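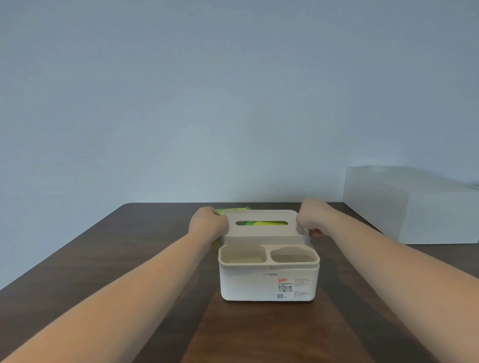 Waltraud Wyss wrote under my last post that if a two-arm cell needs a full afternoon of adjusting before it can take the lid off a tissue box, then the cell isn't set up, it's being babysat. I've been chewing on that comment for a while, mostly because I had drafted three replies and didn't believe any of them.

So this is the long reply.

The cell is the one we call Larnholm, after the town the bench came from. Two arms on a shared rail, parallel grippers, a camera on a post between them, and a table. The job is refilling: lid up, old packet out, new packet in, lid down. It learned the job from people doing it with their own hands, and then it was my turn to keep it running, which was described to me as light duty. The vendor's slides used the word "effortless" on two pages. I kept the slides.

Look at how a person takes that lid. One hand at each end, fingers curled over the edge, and the back comes up while the front stays low over the compartments. People do this without being told. I did it the same way the first time I tried, and so did Flurina Frei when I handed her the box and said only "open it." Larnholm lifted straight up. Both grippers closed at the same height, both rose at the same speed, and the lid jammed against the rim about as often as it came free. When it jammed, the base came up with it. Then the lid let go and the base dropped on the table.

My first theory was the software, because that is always my first theory. Min-kyu Um went through 43 failed runs with me and pointed out that the commanded motion had the tilt in it. The arms were being told to raise the back first. They weren't doing it. Somewhere between the command and the plastic, the tilt was going missing, and no amount of extra training was going to find it for us. The vendor suggested extra training.

What I found, in the order I found it:

The right gripper's fingertip pads had worn smooth. The pads are a soft rubber, they pick up dust from the bench, and the lid of a box like this one is slick with rounded corners. The right side was sliding up the lid by a small amount before it held. I swapped the pads on both grippers, not only the bad one, so they would at least wear out together.

The left wrist had play in it. You could feel it with the power off, holding the gripper and rocking it. Two of the four flange screws were loose. There is a torque check in the maintenance sheet, at every 300 hours, and there was a signature next to it. It was my signature. I remember doing the check, and I remember doing it with the arm parked in a position where you can only get a straight wrench on two of the screws. Guess which two.

And the table had moved. This one annoyed me most. The calibration assumes that the bench and the rail don't shift relative to each other, and somebody had pushed the bench back to sweep behind it. It was off by 19 millimeters at one corner and hardly anything at the other. The camera corrects for where the box is, so the grippers still arrived in the right spot and everything looked fine. It does not correct for the table being at a slight angle to the world the arms believe in. I had been looking at the screen for days and the tape measure took a minute.

After pads, screws and recalibration, the tilt came back. I'm not going to post a success rate. I've read too many posts like that, with a number taken on the evening after the fix, on one box, with the author standing next to the stop button. What I will say is that it opened the lid with the back coming up first for as long as I watched, and that I stopped watching at dinner.

Now to Waltraud's point. I think she's mostly right, and I'd go a bit further. The sales pitch for cells like this is that you show them a job and they pick it up. Showing is cheap. What costs time is everything that used to cost time on the old fixed cells: pads, screws, a table that stays put. The old cell at Penner, which did nothing except press caps onto tubs, stopped dead with a red light when its table moved. Larnholm carries on and does the job slightly worse, and you blame the learning. I'm not sure that's progress. On a bad day I'd rather have the red light.

Albane Aubert disagrees with me on this and runs the sister cell at Sarkton with much less swearing. She thinks the trouble is that I treat a drop in performance as a mystery when it should be a trigger for a mechanical check. Fair enough. She has a sheet taped to her controller and I've stolen it, with changes:

Before the first run, power off, rock each wrist by hand. If it clicks, find out why.

Rub a thumb over all the pads. Wipe with alcohol, let them dry, replace if they shine.

Measure from the rail to the table edge at both corners. Write both numbers down, even when they match yesterday's.

Park the arms in the service position for the screw check. All four screws, marked with paint pen after tightening.

Run the lid lift five times with nobody touching the settings. Note anything that jams.

I've also bolted the bench to the floor, something I was told we didn't need to do because the system is adaptive.

Still open: the packet. Getting the lid off is one thing, but a soft packet that has been pushed down into the box gives the grippers very little to hold, and Larnholm pinches the film and tears it. Lorenz Reisinger wants suction cups. I've looked after suction cups before, at Clarkden, and spent one whole December hunting for leaks, so I'm in no hurry. The quote for the kit is valid for 70 days. I'll probably use most of them.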